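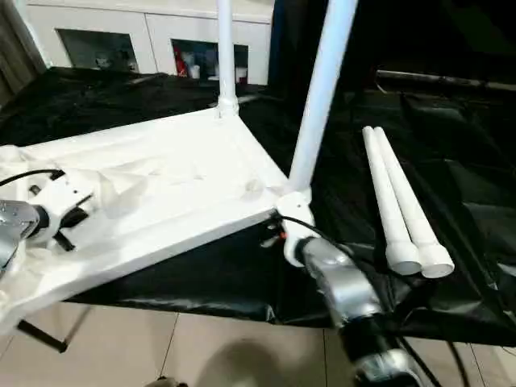 Abb. 1: Rahmen mit Bodenplatte, Eckverbindern und Rohren

Werkkunde Möbel, Einheit 4: Steckregale aus Rohr und Platte
Unterlagen: Burgi Rainer, Überarbeitung: Mathias Fuchs

Steckregale kommen ohne Leim und meist ohne Schrauben aus. Die Last geht von der Platte in den Rahmen, von dort über die Eckverbinder in die Rohre. Entscheidend ist also der Sitz der Rohre im Verbinder.

Reihenfolge
1. Teile auslegen und mit der Stückliste vergleichen.
2. Schutzfolie von der Platte abziehen. Folienreste in der Ecke verhindern, dass der Rahmen plan aufliegt.
3. Rohre zuerst lose einstecken, alle Ecken eines Bodens, dann reihum nachdrücken.
4. Rechten Winkel prüfen – Diagonalen messen, beide Werte notieren.

Rohre beim Einstecken nahe am Ende fassen und gerade führen.

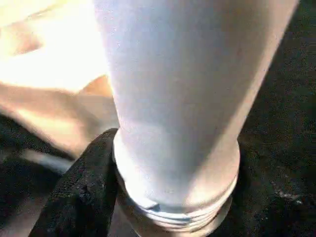

Wer weit oben anfasst, verkantet das Rohr leicht. Ein verkantetes Rohr nicht mit dem Hammer nachtreiben, sondern herausziehen und neu ansetzen. Bei engen Steckverbindungen sind bis zu 15 mm Einstecktiefe üblich, beim Übungsregal Standness sind es 18 mm.

Zum nächsten Mal: Skizze eines Eckverbinders im Schnitt, mit Maßen. Die Gruppe von Naa Agyeman bringt zusätzlich das Messprotokoll der Diagonalen mit. Lesestoff im Ordner Endov, Blatt 341.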